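Grorby Teleop Kit review: headset, gloves and a month of fruit

June 6, 2021

The Grorby kit is a headset and a pair of sensor gloves for driving a two-armed robot remotely and recording what it does. Ours cost $1,671 with the base software. The optional Stadari foot pedal, for starting and stopping a recording, is extra. We have used both since February at our Teltongate site, mostly on produce picking.

Setup is easy. Calibrating the gloves takes 5 minutes per operator and has to be repeated when someone else puts them on. The manual covers this on one page, and the page is correct.

Arm tracking is good. The robot's arm follows yours with a small delay that new operators stop noticing within a session. The fingers are weaker. The gloves report bend well but sideways spread poorly, so lining up a grasp on anything loose or bunched takes patience. Grapes are the hardest item on our list. You have to bring the hand in beside the bunch at a low speed setting, and there is no force feedback to tell you when you have contact – you go by eye.
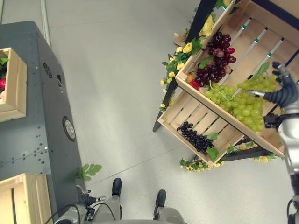
Setiawan wrote in to disagree on that last point: the vibration setting in the glove menu does give a contact cue, it is just switched off by default, and with it on, soft fruit gets much easier to teach. I have tried it since. It helps with an orange. On grapes the buzz comes too late to be of use to me, but other hands may differ.

Recording is the best part of the kit. Each demonstration is saved as its own file, and a bad one can be thrown out with a double tap on the pedal. A practiced operator gets through 40 demonstrations in a morning. Our first policy for single fruit was trained on fewer than that and was usable.

The battery is the worst part. The gloves need charging after two hours, and the low-battery warning comes 10 minutes before they shut off. Buy a second pair if you plan to work full days.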